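Inicio > Guías de producto > Pinzas manuales Brernero > Primera sesión de grabación
Imprimir | Enviar por correo

Pinzas manuales Brernero: cómo preparar y grabar una primera sesión

Autora: Ladan Talebi
Revisión: Puspita Pasaribu

El kit Brernero de Indon se vende por parejas y sirve para grabar demostraciones con las manos del operador, sin brazo robótico. Los movimientos registrados se exportan después al programa Nerasley, donde se preparan para el entrenamiento. Esta guía cubre el montaje del puesto, la calibración y una tarea sencilla con un rollo de cinta. La primera vez conviene reservar 94 minutos; con práctica se tarda bastante menos.

Qué hace falta

- Las dos pinzas, con sus cubos de marcadores ya atornillados.
- La cámara de cabeza y su cinta de sujeción.
- Una mesa lisa, de color uniforme y sin brillos fuertes.
- Un rollo de cinta y un soporte corto donde dejarlo.
- El cargador incluido en la caja. Otros cargadores funcionan, pero el fabricante no los cubre en garantía.

1. Preparar la mesa

Retire de la zona de trabajo todo lo que no forme parte de la tarea. Un objeto pequeño al fondo no molesta si no se mueve entre una toma y otra. Limpie el tablero con un paño seco y compruebe que las lámparas no dejan reflejos en los cubos.

La altura cómoda para trabajar de pie es la que permite apoyar las puntas de las pinzas sin doblar la espalda. Si la mesa es baja, es preferible subirla con tacos a trabajar inclinado.

2. Encender y calibrar

Encienda primero la pinza izquierda y luego la derecha. Espere a que la luz de cada una quede en verde fijo. Si una parpadea después de 29 segundos, apáguela y repita.

Abra y cierre cada pinza seis veces, despacio y hasta el tope. El programa toma de ahí el recorrido de los dedos. Después apoye ambas puntas en la mesa y no las mueva hasta oír el aviso – es el paso que más se suele acortar, y luego las posiciones salen desplazadas.

3. Colocarse en posición de inicio

Póngase de pie frente a la mesa, con los brazos extendidos y las puntas apoyadas. Mire hacia abajo, de modo que la cámara de cabeza recoja las dos manos. Los dibujos negros de los cubos deben quedar a la vista; si la manga los tapa, súbala. El rollo se coloca sobre su soporte, junto a la pinza que lo va a coger.

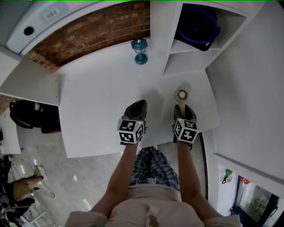

4. Grabar la tarea

Pulse el botón de inicio y espere un segundo antes de moverse. Acerque la pinza derecha, sujete el rollo, levántelo y déjelo en el otro lado de la mesa. Vuelva a la posición de inicio y pulse de nuevo.

Mantenga un ritmo constante. Las tomas muy rápidas pierden el seguimiento de los cubos y Nerasley las marca en rojo. Para una tarea de este tipo grabamos 37 tomas por operador, con un descanso a la mitad.

5. Revisar y exportar

Reproduzca la primera toma y la última. Si en las dos se ven los cubos durante todo el recorrido, exporte la carpeta completa. Borre las tomas en las que el rollo se haya caído, salvo que quiera conservarlas aparte como fallos.

Lo que nos ha parecido el kit

El agarre es cómodo y el montaje no da problemas. Fatemeh Rahimi, que grabó la mayor parte de nuestras tomas, notó cansancio en las muñecas al final. El manual solo trae una página sobre calibración y se queda corto. Las piezas de repuesto se piden a Bedoya – los cubos se venden sueltos, los dedos solo por pares.

Contacto | © Guías de producto | Volver arriba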